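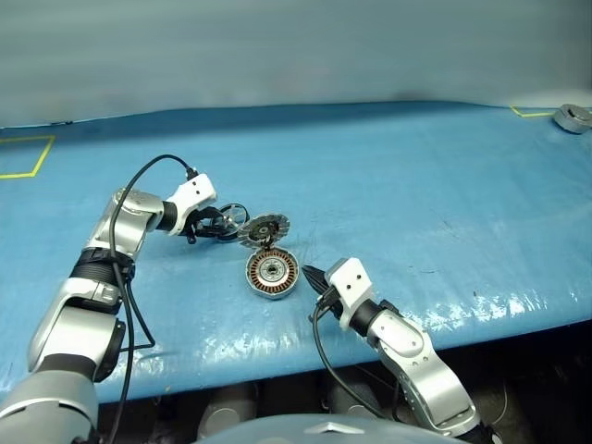 Otcombe Motor Teardown, release 2

README, last touched in September by Beathag Cairns. Corrections to Sipho Mokoena, who wrote the parts with numbers in them.

What you are downloading

2,388 recorded episodes of a two-armed robot handling the parts of brushless electric motors on a covered table. Each episode has joint positions, gripper commands, gripper feedback and synchronized video from the head and both wrists. Instructions are one short sentence each, such as "put the rotor next to the stator."

Release 1 had the same episodes and a column called grasp_ok. Please delete release 1. If you published with it, we're sorry, and you should read the next section sitting down.

The grasp_ok problem

The gripper decides it is holding something by checking whether the fingers stopped before they were fully closed. This is a fine test for a block. It is a poor test for a motor, a machine that consists largely of holes, thin edges and magnets.

In 356 episodes grasp_ok says true and the robot was holding nothing it had been asked to hold. We found three ways of getting there:

1. Finger on a rim. One finger lands on a housing flange, the other closes on air, and the stall is logged as a success. The arm then lifts with great confidence and the housing stays where it was.

2. Magnet pickup. The rotor bell grabs a loose steel screw on the way past. Something did get picked up, so the flag is true in a spirit we can't endorse.

3. Stale flag. After a controller restart, grasp_ok kept its last value until the next close command. If the last value was true, the robot went about its business believing it.

The third is our bug, and it was in the Wesden driver wrapper we wrote in one afternoon. The comment above the line says "fix before recording."
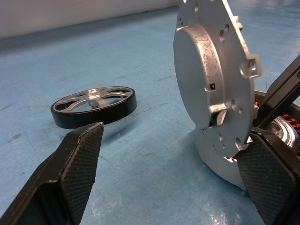

Rim contacts are the worst of the lot for training. The big housings have tabs, bosses and assorted openings all the way around, and a fingertip can rest against any of them while the rest of the gripper is nowhere useful. A policy trained on release 1 learned to touch the flange, close, and declare victory. Ours did it for a week before Sipho stopped blaming the learning rate.

What changed

grasp_ok is gone. In its place:

grasp_raw: the old value, kept for historians
grasp_reviewed: held, not_held or unclear, set by a person watching the wrist video
fault_type: rim, magnet, stale or blank

Every episode was reviewed by 2 people. Where they disagreed, the label is unclear and stays that way. We tried arguing it out and lost an afternoon to the meaning of "held."

Still wrong

Glare on the blue covering washes out part of some wrist views.

Cables swing into the head view. Masks are not provided.

Force readings from the Meng gripper drift over a long session. Re-zero per episode or don't trust them.

The Purkau loader still expects grasp_ok and will fail with a message about a missing calibration file. The calibration file is fine.

Safety

Do not use any field in this dataset to decide when a real arm may lift, swing or hand a part to a person. We used grasp_ok as a lift interlock for the first part of the project. A housing held by one tab left the table, then left the gripper. It landed on the floor and no one was under it. The interlock now needs finger width and a wrist load reading to agree, and the arm stays below knee-breaking speed either way.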